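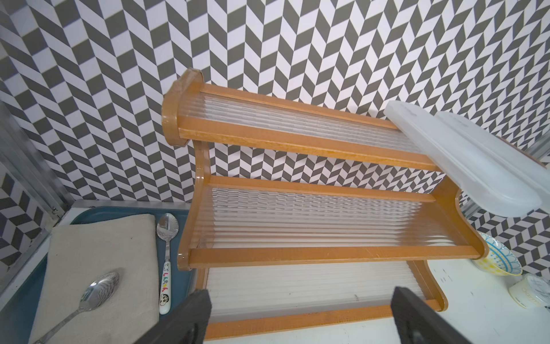 The rack, with nothing on its lower tiers.

I have lived 26 years with open shelves, and I want to defend them. My neighbour in Hillisow says a drawer is tidier. Perhaps – but in a drawer I forget what I own, and then I buy it again.

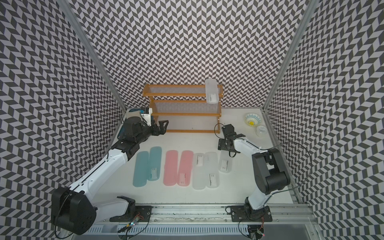 Photo: Milovan Zupan

Take toothbrush cases. They are light, they slide, and they take up a whole table when they lie side by side. A small wooden rack costs little and asks only for a bit of wall.
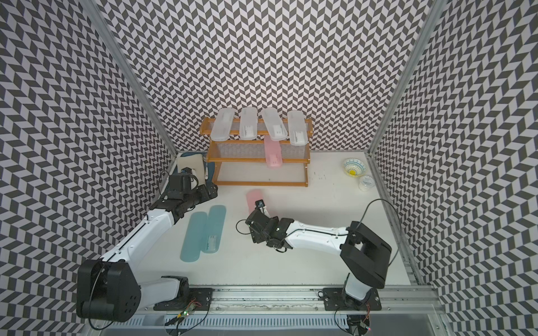

White cases on the top tier, a pink one below.

I would sort by colour, one tier for each. It is a slow habit to learn – I needed 2 months – and my family still puts things back wrongly.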